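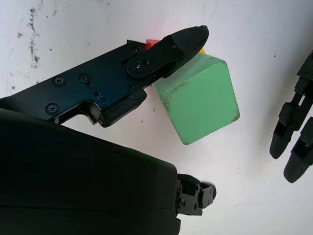 6. Finger alignment and first contact

Do this section after the wrist cameras are mounted and before you let the Gurnel controller run anything by itself. Allow 40 minutes for the first arm. The second goes faster, mostly because you will have stopped reading the notes.

You need a Phillips screwdriver, a hex key for the pivot joint, a white tabletop and a few painted wooden blocks. The blocks may be grubby. Ours are.

6.1 Power down both arms. The light on the Dellance supply stays on for a bit after the switch is off. Wait for it.

6.2 Snug the Phillips screws on the finger plate. Stop when they stop.

CAUTION: The plate threads are short. An extra quarter turn for luck is how you come to own a second plate.

6.3 Set the pivot. Tighten the hex socket until the angled end section holds its own weight, then back off slightly. It should move under a fingertip and stay where you leave it.

6.4 Repeat for the other finger, then for the other arm.

6.5 Power up and type 1039 at the calibration prompt. The manual for the earlier board prints this as 1,039. The comma will get you an error message in French, courtesy of Fludia.

6.6 Jog one arm down at speed 49 until the fingertip pad rests near the top edge of a block. Keep the second arm parked off to the side, fingers down, where you can see it.

NOTE: Speed goes up to 211. There is no reason to find out what that looks like indoors.

6.7 Check the wrist camera view. You want the pad and the block both in sight. A good deal of black gripper housing in the lower corner is normal and can't be adjusted away – we tried in May, with a hacksaw.

6.8 If the block skids when touched, raise the arm, reset the pivot and go back to 6.6. If the table skids, that is a furniture problem and outside the scope of this guide.

6.9 Save the pose under the name Ông. The demo script looks for that name, accent included, and won't take a substitute.

Section revised 2019-01-19. Go on to section 7, Closing the Gripper.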